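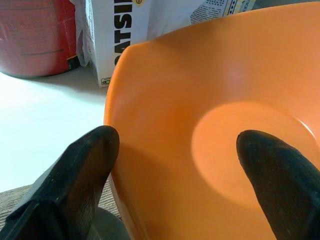 Orange bowl, left wall, one finger outside and one in. Bench 2, wrist view.

August, 4:10 pm. Kirnent cell, bowl handling for the Wudcombe packing line.

Rim grasp is today's big one! Switched from grabbing across the whole bowl to taking one side of the wall, and logged 200 tries this afternoon. Wanting Fu came over from packing to watch and had better notes than mine (go deeper on the inside finger, she says, it's how she picks them up herself).

What changes for her crew: the bowl station is the one that wrecks shoulders, 429 lifts a shift. With the arm on it, two people move to checking and box setup, and they want the pace control on their side of the bench. Good idea, wiring it tomorrow. They also get to name the cell, current favorite is Flaswood.

Still open: glare off the plastic is fooling the edge finder, 57 bad edges in the log. Try dimming the overhead first. Ask Tierney for softer finger pads, and a second set for packing to practice swapping.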